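News from the club – Kimanance Running Group
Posted 02/09/2018 by Adia

Dear members and friends,

The winter training is now in its last part, and I want to write a few words about the spring run from Kimanance to Parnasow, because many of you are asking me by mail. The run will take place in March, as in the last year. The exact day depends on the town office, which must close the river road for us. As soon as I have the answer, I will put it on the club page.

The route is a little changed. We start again at the old school, but after the bridge we don't go through the center of Memon. There is construction on the main street until summer, and the surface is very bad for the ankles. We take the path behind the gardens and come back to the river after the mill. The climb there is short, with 100 meters of stones on top, so please don't come in your very light shoes.
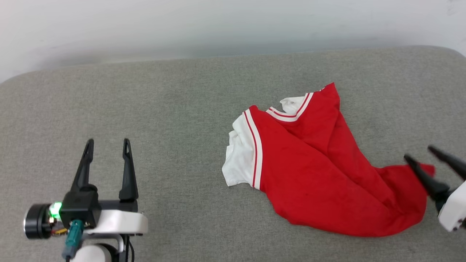

For registration we have some 300 places. Last spring we had fewer, and people who came late were disappointed, so I was asking for more and we received them. The fee is 550 for adults and it includes tea and soup at the finish. Children under 12 run free on the small loop, together with a parent. Please register with your full name and your year of birth – without the year I cannot put you in the correct group, and then I must write to you again.

About training: the evening group meets as usual at the swimming hall. We are making 2 rounds of the lake in slow speed, and after this stretching inside. New people are welcome also if they have never run before. I began myself at the age of forty-six and I was walking more than running for the first two months. In the dark season please wear something with reflectors, the drivers on the lake road are fast.

If you can help on the route in March, write to me which part you prefer. We still need people at the mill and at the finish in Parnasow. Warm clothes are necessary, it is always windy there.

With sporty greetings,
Adia

Filed under: Club News, Running, Spring Run

© 2018 Kimanance Running Group | Contact | Back to top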